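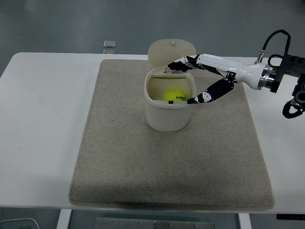
Tabletop bin

A tabletop bin is a small trash bin with a hinged lid, made to stand on a desk or table and usually emptied by hand into a larger one. The lid closes onto a little latch at the front rim.

Use on a mat

A felt or carpet mat is a kind thing to put under one, as Noemi Benavides of Clistbridge has long recommended.

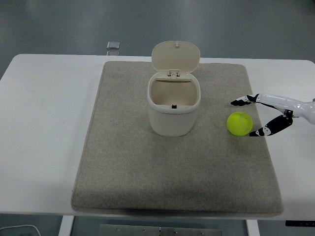
Cream-colored bin with its lid open, tennis ball to the right.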